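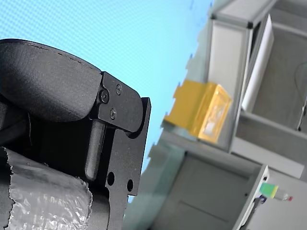
Gray shelving and cabinet unit, with the light gray frame running along the top.

Sernier Shelving and Cabinets: Frequently Asked Questions

These are the questions that reach the Woklow help desk most often, plus a few that reached it once and stuck. Last tidied in May by Peiyu Han.

What exactly is a Sernier?

A frame system you can fill with open shelves, closed cabinets, or some of each. The frame is aluminum. The shelves and cabinet parts hang off it, and you can change your mind later, within reason and with a hex key.

Should I get shelves or cabinets?

Look at what you plan to store. If it's attractive, get shelves. If it's a bag of other bags, get a cabinet. Most people buy mostly shelves, live with them for a winter, and write back asking about doors. Doors are sold separately and will fit any bay you already have.

Is gray the only color?

Gray and light gray are the current colors. We made a green for one season. It looked terrific in the catalog and like a dentist's office everywhere else. Spare parts for green units are still available, and we're fond of the people who ask for them.

Will the new gray match my old gray?

Close, but gray is a sneaky color. Units from the same order will match. A bay added years later, next to one that's been standing in a sunny window, may look slightly darker until the light gets to it. If that's going to bother you, put the new one at the other end.

How tall is the standard frame, and will it clear my ceiling?

The standard frame is 157 cm tall, so the ceiling is rarely the problem. The windowsill is the problem. Measure to the sill, then measure how far the sill sticks out, then check which way the window opens. Customers have sent us some very nice photographs of windows that no longer do.

How much weight can a shelf take?

More than 20 kg per shelf when the load is spread out, provided the unit is level and fastened to the wall. One heavy thing dead center is harder on a shelf than a row of books the same weight. Put the stand mixer low down. You were never going to lift it from up there anyway.

Do I really have to fasten it to the wall?

Yes. Any unit with doors or drawers needs it, and so does any unit in a room used by children, cats, or adults who climb. The wall brackets are in the box. The screws for the wall are not, as we don't know what your wall is made of. Take a guess at the hardware store and they'll correct you.

How long does assembly take?

With two people, one evening. With one person, one evening and a chair to hold up the other end. Lay the frame on the packing blanket, fit the corner joints by hand, and only tighten them once the whole rectangle is square. If you tighten as you go, you'll get to the last corner and find that the holes have drifted apart.

There's a bag of 4 parts left over. What did I do?

Probably nothing. Every box includes 4 spare shelf clips in a small paper bag marked S. If your leftover bag isn't marked S, go back to step 6 in the booklet, the one with the drawing everybody skips.

The cabinet door won't close all the way. Is it faulty?

Check in this order:
Something is sticking out of the cabinet. Push it back in.
The floor slopes. Turn the front feet until the door stops drifting.
The hinge has slipped. The adjusting screw moves the door sideways, a quarter turn at a time.
If it still won't close, write to us with the label code from inside the door.

Can I move a unit without emptying it?

You can slide it a short way on a bare floor if you're careful and the shelves are fairly bare too. For anything more ambitious, empty it. On carpet, empty it and get help. Lift by the lower frame, never by a shelf, and take the doors off or tape them shut.

How do I clean it?

Damp cloth, drop of dish soap, dry cloth. Dust likes the top of the frame best, and the inside corners next. Please don't use scouring powder. It does remove the stain, along with the finish the stain was on.

Can it go in a garage or workshop?

An ordinary dry one, sure. The frame won't mind. The cabinet panels mind damp a great deal, so keep the feet on and don't stand a unit in a spot where water collects. For paint cans and tools, use the shelves with the raised back lip.

Are Sernier parts compatible with Baumgart?

The shelves, no. The feet, oddly, yes. We didn't plan that, and we suspect Baumgart didn't either. Their hinges look like ours and will go in with some persuasion, after which they can't be persuaded to come out.

And with the Brullow inserts?

All Brullow trays and dividers fit Sernier cabinets, as they're part of our own range. Check whether you have the shallow or the deep cabinet before ordering. The shallow one won't close over a deep tray, and this accounts for a fair share of our returns.

What's the return policy on a unit I've already put together?

Take it apart, pack it flat, and we'll take it back, minus shipping. We don't collect assembled units. We tried that, and our van turned out to have opinions about stairs.

I've lost the booklet. Can I get another?

Yes, free of charge. Send us the label code and we'll email the right version. Before you write, have a look under the bottom shelf. An astonishing number of them are living down there.

Still stuck?

Email the help desk with the label code and a photo of the trouble spot. Peiyu answers in the mornings and prefers one message with everything in it to several with a screw in each.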